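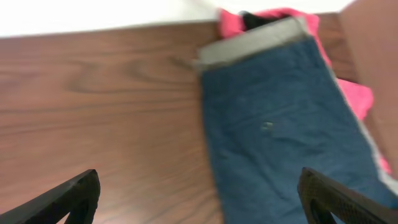

I drove over to Davis in March for the Nosadmont open lab afternoon, mostly because a friend had gone the year before and would not stop talking about their planner. I write motion planning code for a living, the boring kind (palletizing, boxes, more boxes), and I wanted to see what people do when the thing being picked up has no fixed shape. Clothes are the classic nightmare. I came home with eleven pages of notes and a head full of ideas, so this is long.

Parking is behind the building, not in front. The front lot belongs to the dentist.

The visit starts with coffee and a short talk at 1 p.m. and then you're split into groups and walked through the stations. My group got the software side first, which made me very happy. Nosadmont does the policies and the planning. The arms and cells are put together by Mbwambo, one floor down, and the two share a hallway, a coffee machine and a bug tracker. The logging and replay tool, Dedine, started as a student project and is now the thing everybody in the building has open on a second monitor.

Let me talk about the perception first. Their whole garment pipeline runs off the wrist camera. No overhead rig in the loop at all! I had assumed there would be a nice clean top view feeding a segmentation model, with the wrist view as a helper for the last few inches. They tried that for most of a year and moved away from it, mainly over calibration. Every time someone bumped the overhead mount the grasps drifted, and it took half a morning to notice. With the camera on the wrist, the fingers are always in view in the same part of the image, so the network learns where the gripper is relative to the cloth without anyone having to tell it. The price is blur. The wrist moves, the image smears, and at the moment you care most you have the worst picture.

Their answer to blur is simple and I'm stealing it. The perception node puts out a confidence score with each grasp candidate, and the controller scales the approach speed by that score. Low confidence, slow down, get a sharper image, score goes up, speed goes up. You can watch the two lines chase each other in the plot. When I asked whether it oscillates, I got a big grin and a plot from an early version where it very much did. They fixed it with a rate limit on the speed change and a bit of smoothing on the score. Ten lines of code, three weeks of arguing about the ten lines.

Grasp candidates on cloth are chosen by edge. The model proposes points along hems, seams and waistbands, since those are stiffer and the fingers can get a bite. Denim is a favorite on the team for that reason: the waistband holds its shape, so it makes a good first target. Thin knits are the opposite. The part I found most interesting was how they handle two garments lying on top of each other. They don't try to segment the entire pile. The model only has to answer a local question, whether the two sides of a candidate point belong to the same piece of fabric. If it isn't sure, the candidate gets dropped and the planner moves to the next one. On their held-out set that check went from 82 percent correct to 84 after they added more same-color pairs, and the person explaining it was so pleased with those two points that the whole group started clapping. Same-color pairs are hard. Pink on blue is a day off.

Then planning. There is no full trajectory optimizer running during the approach, which surprised me. A coarse plan gets the arm to a spot above the table, and from there it's a short-horizon policy that outputs chunks of motion and gets re-queried before each chunk is finished. The planner sits next to it as a kind of referee: it checks each chunk against the joint limits, the table plane and a keep-out volume, and it can trim a chunk or throw it away. I asked about hands and arms in the workspace, because people do reach in to lay out clothes between runs. The referee has a separate mode for that with a much lower speed cap, and the switch is done by hand, on purpose. They have a person detector too, but it isn't allowed to raise the cap, only to lower it. I liked that a lot. We had a version at work that could do both and I still think about it at night.

The table plane thing deserves its own paragraph. Early on they measured the height of each table once and put it in a config file. Wood tables, folding tables, whatever was around. Then a table got swapped, the config didn't, and the gripper spent an afternoon closing 3 millimeters above every waistband it was shown. Everyone blamed the new model. They rolled it back, retrained it, rolled it back again. Now there's a startup routine where the arm touches down at several points and fits the plane, and the result gets written into the log header so you can never again wonder which table a run was on.

That brings me to Dedine. I'd seen the name on a poster and figured it was yet another log viewer. It does show logs, but the good part is replay. You pick a moment in a recorded run, load any version of the policy, and it shows what that version would have done from that exact image and joint state, next to what the arm did at the time. Everything hangs off a single time line: camera, joint positions, gripper width, confidence, which chunk was active, what the referee trimmed and why. You scrub with the arrow keys. Someone handed me the keyboard and I lost track of the tour completely.

A few details from the time I spent with it, for people who build this sort of thing:

Timestamps are taken at the driver, never at the subscriber. They had a lag between camera and joints for months and had trained on it.

Every run gets a one-line comment from the operator before it can be saved. The comments are searchable. The most common one is "sleeve."

The blur of each image is estimated and stored as its own channel, so you can filter for the ugly parts. Their nightly regression set is the 100 ugliest approach segments they have, and a new policy has to get through those before anyone lets it near an arm.

Config files are saved whole with each run, not as a link to a version. Disk is cheap, said the hand-lettered sign over the server.

Downstairs at Mbwambo we got to see the cells up close and feel the fingers. Some have a textured pad with a diamond pattern for grip, and I was told the texture matters less for strength than for how the cloth slides in just before it's pinched. The low-level control runs down there as well. Gripper width is commanded, but they also cap the motor current, and the mismatch between commanded and measured width is used as a cheap "did I get anything" signal. No fancy tactile sensors on that cell. For thick fabric the signal works great. For a single layer of T-shirt it's nearly useless, and the team was very open about it. They lift a little and look again with the camera.

Not everything was smooth. The group was too big for the small room with the simulator in it, so half of us listened from the hallway and I can tell you almost nothing about how they do cloth simulation, other than that it's slow and they only use it for testing the referee. The second talk ran over. The question I most wanted answered, how they decide when a garment is a lost cause and should just be flattened out and started over, got a short answer: a timer. I'd hoped for more, but we use a timer too.

If you go, pick the late group. The early one gets the fresh coffee but the late one gets to stay after the tour and poke at Dedine until they start turning off the lights at 5. Bring a notebook, since laptops aren't allowed past the front desk. And wear something with a thick hem, because at one point they asked for jackets to try on the perception demo and mine, a flimsy rain shell, got a confidence score so low that the arm basically stopped moving.

I've already started on the speed scaling for our box picker. Boxes don't need it, but the shrink wrap does.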